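Sirkuditz Pouch Packing

README, last revised 11/04/2018

What is in it

Sirkuditz is a collection of short recordings about putting small things into fabric pouches and taking them out again. If you have ever packed a travel bag at midnight, you already know the material. It holds 294 sessions, recorded on tabletops at Roseck and Arruda. Pencils, charging cables, hand cream, spare buttons and folded receipts go in. Most of them come out.

The pouches were picked by Firdevs Yüksel, who wanted the sort of thing people own already. Checks and stripes are over-represented, reflecting either the national taste or one shop's clearance shelf. Plain pouches are kept in a separate folder called plain, after a long meeting about what to call it.

Tables

Any flat table was allowed. We did not ask for matching ones, and we did not get them. Some have joins between panels, scuffs, or a wobble that Rogério Coutinho fixed with a beer mat and later regretted, as the beer mat was wanted elsewhere. Table notes are in tables.txt, one line each, with the wobble rated from none to soup. 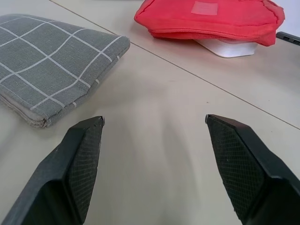 A pouch may start the session at any angle. Early on we lined them all up with the table edge, and the results looked like a hotel bathroom. Since December the rule has been to put it down the way you would if the phone were ringing.

Labels

Each session has one of four labels: packed, unpacked, partly packed, gave up. The last covers 25 sessions, nearly all of them involving an umbrella. Eetu Huttunen did the first pass of labeling and Solange Queiroz did the second, along with most of the arguing.

Known problems

Zipper state is missing for 90 sessions. "Closed" and "closed enough" were merged in version 2, and Solange would like it recorded that she objected.

Reuse

Free for teaching and research. Please cite it as Sirkuditz and keep this file with the folders. Corrections go to Emerson Xavier, who reads them in batches.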